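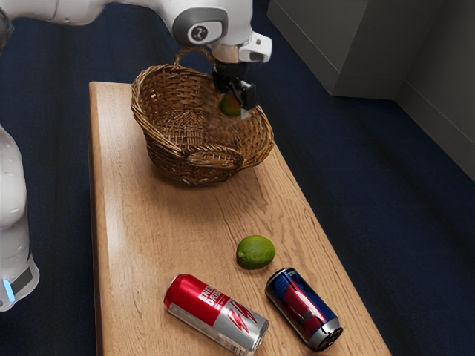

One lime going into the basket, one still waiting on the table with the cans.

I'd been meaning to get to the Grevier open day for ages and in April I finally did it, on the slow train out to Drusach with a cheese roll and a very full bus at the other end. Doors opened at ten, and by quarter past there was a queue for the coffee that I'm told is a yearly tradition!

The lab is on the top floor of the Atanasov building, up a lot of stairs (the lift was being saved for people who needed it, fair enough). I had gone expecting big clanking machines behind glass, and there are a couple of those downstairs, but the bit I spent most of my morning on was Marnatico, their simulator. It's a whole pretend room on a screen, with a white robot arm beside a long wooden table, and the arm's job is to put things in a wicker basket. I know how that sounds. I stood there for the best part of an hour.

Crisanto Saludo was running the desk and put up with all my questions. He told us they'd done 3000 runs in the simulator since the winter and kept 2148 of them, the rest being thrown out for dropped fruit, knocked cans and one spell where the gravity setting had been typed in wrong - I would have paid to see that. The fruit changes from run to run, and so does where it starts, so the arm can't just learn one movement off by heart.

What surprised me was how much fuss goes into a basket. I'd have thought any old bowl would do, but the handle sticks up in the way and the gripper has to get down past the rim without catching it. A little lad next to me asked why they didn't just cut the handle off and Crisanto said he'd asked the same thing in his first week. 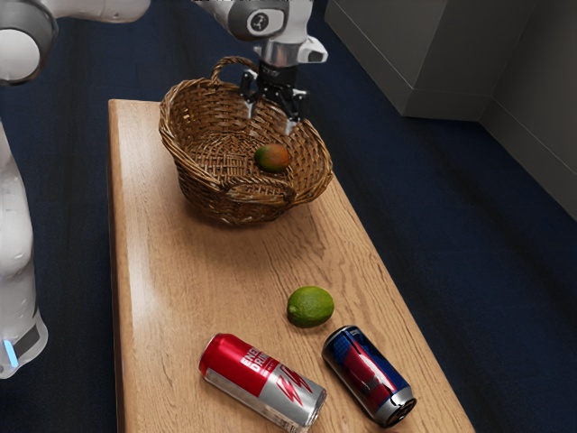
They let visitors pick what the arm should go for next, which of course meant everybody under ten shouted for the cans. I asked for fruit and was outvoted. You do get a feel for it after a while, though, and I caught myself leaning to one side as if that would help, like my dad watching snooker.

I did ask how well any of it carries over to a real arm. The answer was "some days", followed by a longer one about friction that I lost track of halfway through. They are planning 100 trials on the real thing over the summer and will put the results up on the wall for next year's visitors.

Practical bits: it's free, the talks are 20 minutes and you can't book them, and the last one starts at 3. The soup in the canteen was leek and very good. Parking looked grim, so take the bus if you can - it stops right outside.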